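Travanden College: February open evening and new placement year for education students

PRESS RELEASE - for immediate use

Travanden College is adding a placement year to its Education and Childhood degree, starting with the next intake. Applications open now. 154 places in partner schools and nurseries, with more to be confirmed.

The year sits between the second and final years. Students spend it working in a school, nursery or family centre, paid travel included, and come back to finish their dissertation. No extra entry requirements. Students already on the course can switch in up to the end of February, form is on the student pages.

Partners so far include Vever Primary, the Sin Road nursery and Avton, the after-school club provider, which is taking students at all its sites for the first time. Most placements are within a bus ride of campus. A few are not, and for those there is help with rent.

Last year 339 students applied for short placements at Travanden, the most the college has had. Many asked for something longer. The short placements are staying as they are, and nobody has to take the full year.

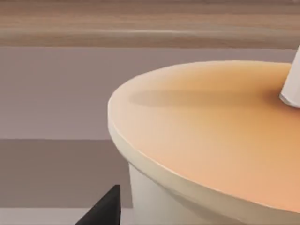
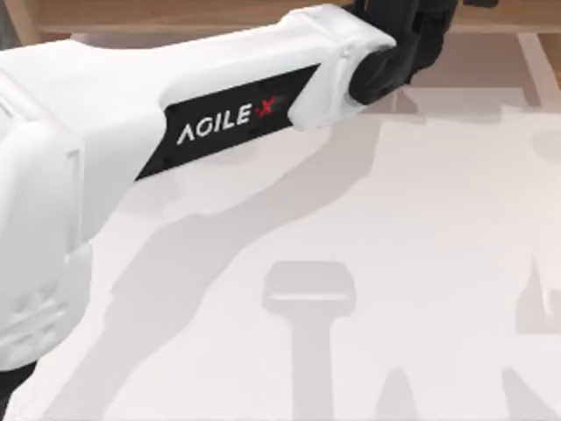
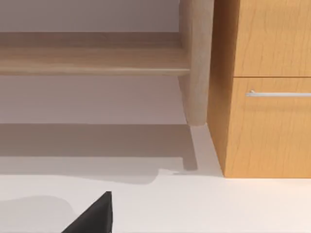
Among those who took a short placement last spring, one student said that six weeks was over before she had learned all the children's names, and that a whole year would of changed what she felt ready to do at the end of it. She would sign up tomorrow, she added, if the rent help came through in time for September.

Rent help will be paid in 3 instalments, the first before the placement begins. Students with children of their own can ask for the money in one go.

Each student gets 2 tutors, one at the college and one where they are placed. Visits every half term. Background checks are paid for by the college but do take a while, so please get the paperwork in early.

Open evening is in February, doors 5.30pm, main hall. Talks at 6pm and again at 7pm, same talk both times. Staff from Vever Primary and Avton will be on hand to answer questions. Parking behind the sports hall, free after 5pm. No need to book but it helps us with the catering if you do.

Notes to editors:
Travanden College teaches degree and foundation courses in education, health and sport. Interviews with staff and students can be aranged through the press desk, weekdays until 4pm.

ENDS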